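Comparison of Two Finger Sets and a Fixed Camera on a Two-Arm Table Setup

Project report, Ludivine Leclerc
2024-09-24

1. Purpose

The lab has two arms mounted over a shared table, each with a parallel gripper. Until May both grippers used the flat fingers they were delivered with. The project compared these with a second set, printed in the workshop and named Filetti after the grooves cut into the contact face. A second question was whether one fixed camera at table height gives an operator enough information to grasp thin handles, or whether the cameras on the ceiling are needed as well.

The two arms are referred to as Lisa (left) and Sanna (right), which are the names used in the controller configuration.

2. Setup

The test objects were kitchen items: a bowl, a long-handled utensil, and a tall cup with a straw. The handle is the difficult part. It is thin compared with the opening of the gripper, and when it leans on the rim of the bowl it meets the fingers at an angle. The cup was included as an obstacle and as a second grasp target for Sanna.

Both arms were driven by teleoperation through the Grandthorpe controller, firmware unchanged during the project. Closing force was set to the same value for both finger sets. Fingers were swapped on both arms at the same time so that the two sides never ran with different hardware.

A trial started with both grippers open and clear of the objects. Lisa had to grasp the handle, lift the utensil out of the bowl and hold it for 4 seconds. A trial was counted as failed if the handle rotated far enough to touch the table, if it dropped, or if the bowl was moved off its mark.

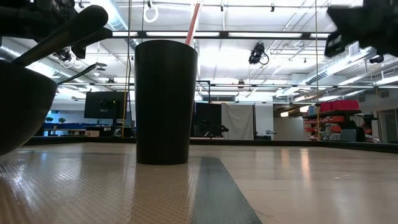
Trials were run in blocks of 20, with the finger set changed after each block. In total 180 trials were used in the comparison, divided into nine blocks. The first block was run with the flat fingers and so was the last, which gives five flat blocks and four Filetti blocks. The imbalance was not planned. A tenth block was started but one of the printed fingers cracked at the screw hole, and those trials were discarded.

3. Results: fingers

The flat fingers held the handle well when it was gripped close to its middle. Near the end, the weight of the utensil turned it between the fingers. This rotation was the most common failure with the flat set.

With the grooved fingers, rotation was rare once the handle had settled in a groove. Getting it there was slower. If the gripper approached at the wrong angle, the handle rested on the ridge between two grooves and slipped sideways during the lift. Operators learned to close partway, adjust the wrist, and then close fully. This added time to each trial and was not needed with the flat set.

For the cup, no difference was found. Both sets gripped the body without slipping. The straw was not used as a grasp target.

4. Results: camera view

The low fixed view shows the height of the fingers above the table clearly. It is poor for depth, meaning the distance along the line from the camera to the back of the table. Most missed grasps in the first two blocks were depth errors. Adding a ceiling view on a second monitor corrected this, but operators reported that they looked at it only during the approach.

The controller log contains 549 gripper close commands, including practice and repeated attempts inside a trial. The log does not record which view the operator was looking at, so the camera result rests on operator notes alone.

5. Limits

Only one handle shape was tested. The closing force was never varied, and a higher value might remove much of the rotation seen with the flat fingers. Wear on the printed set was not measured apart from the one crack.

6. Further work

The screw hole on the Filetti fingers should be moved away from the edge and the part printed again with thicker walls. A version with one shallow groove, in place of several, has been drawn but not printed. The next student should also log the active view together with each close command.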